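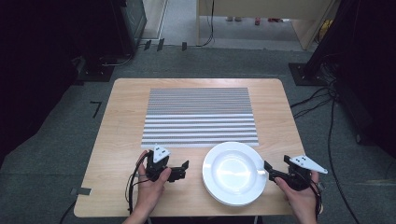

*Hand-held grippers on either side of the plate, at one of our tables in Clestcombe.*

## Come and try our grippers: participants wanted in Clestcombe

Plinside is looking for 15 people to help us compare two designs of hand-held gripper, and we would be very glad if you were one of them! You don't need any background in engineering. Some of our most useful sessions have been with people who bake, sew, wait tables or look after small children, and who have strong feelings about how a thing ought to sit in the hand.

The study is called Korletey. You'll stand at a table with a gripper in each hand and do ordinary household jobs with them: moving a plate onto a mat, turning it, picking it up by the rim, passing it from left to right. Then you'll do the same jobs with the second pair, which has a different handle and softer jaws, and tell us which you liked better and where it made your hands ache (please do tell us, we won't be hurt). Your movements are recorded and later played back on our Futoris arms, so that we can see which gripper gives the arms the easier time of it.

**What it involves**

- 2 visits of 3 hours each, at least a day apart, with as many breaks as you like
- Standing for most of the session, though we can lower a table if you'd prefer a chair
- Cables at your wrists and on the floor, so flat closed shoes, please
- Short questions after each round, and a longer chat at the end of your second visit

**Who can take part**

Anyone 18 or over with comfortable use of both hands. We're short of left-handed people and of people with small hands, so if that's you, please write even if you're unsure about the rest. If you took part in the November round you're welcome back, but mention it, as we'll start you on the other pair.

**Pay**

You'll receive $151 for the two visits together, paid at the end of the second, and bus fare on top. Coffee and sandwiches are on us.

**How to apply**

Write to the study desk at Plinside with a few lines about yourself, which hand you write with, and the times of day that suit you. We reply to everyone within 7 days, and you're welcome to drop in and hold the grippers before you decide.

Posted 2021-02-03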